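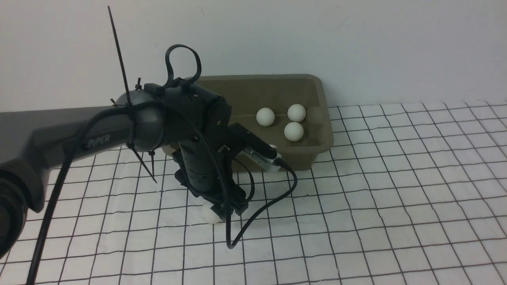 The Piper arm on the grid table at Plevarbridge, ball in the jaws, three in the tray.

Zip ties are fine. I want to get that out first because I have now had the argument with Nipon Sitthichai twice and I'm going to have it in writing so I can just send the link.

His position: a cell isn't set up until the cables are in proper sleeve, clamped at every joint, tails trimmed flush. Looks right, stays right. My position: a cell is set up when you can change it in two minutes with a pair of side cutters. We are moving ping-pong balls. We move the camera, we move the tray, we move the gripper cable, then on Tuesday we move it all back. Every one of those used to mean unpicking somebody's beautiful braided sleeve.

So. Ties at the elbow, tails left long. Yes the long one sticks up like an antenna. I leave them long on purpose, I can grab one with my fingers and see which way it's run. Trim them flush and you get a sharp little stub that opens up your knuckle the next time you reach in there. Ask me how I know.

What I won't give way on is slack. This is where people get it wrong, and they get it wrong with sleeve just as much as with ties. The wrist needs a loop. A real one, standing up over the joint, big enough that it looks silly. In January we had a cell at the Nasix bench dressed so tight you could have framed it, and it pulled a connector half out every time the wrist rolled all the way over. Not fully out. Half. So the gripper dropped off the bus now and then and came back, and Halima Yusuf lost most of a week to software that had nothing wrong with it. Entry 651 in her log just says "cable." Fair enough.

My rule is run every joint to both ends by hand, power off, before you tie anything down. Watch the loop. If it goes flat anywhere it's too short, start over. Takes ten minutes. People skip it becuase the arm looks fine in the home position, and everything looks fine in the home position.

Now the part where I lose. The camera cable. It comes off the back of the wrist camera and goes down onto the table in a big lazy S, and Nipon is right that this is bad. A cable on the work surface is one more thing for the fingers to find. It can drag, it can get under a ball, and it changes the look of the table from one run to the next, which matters if you're doing anything with vision. I've defended it as "temporary" for longer than I'd like. It should go back up the arm with the others. I'll do it.

But with ties. And I'm not trimming them.

The grid I'd keep no matter what anyone says. Cheap printed lines, and you can put a tray back where it was without measuring. Bako wanted a bare table, cleaner look, then spent a morning hunting for where the bin used to sit. Print the grid.

Comments are open, Nipon.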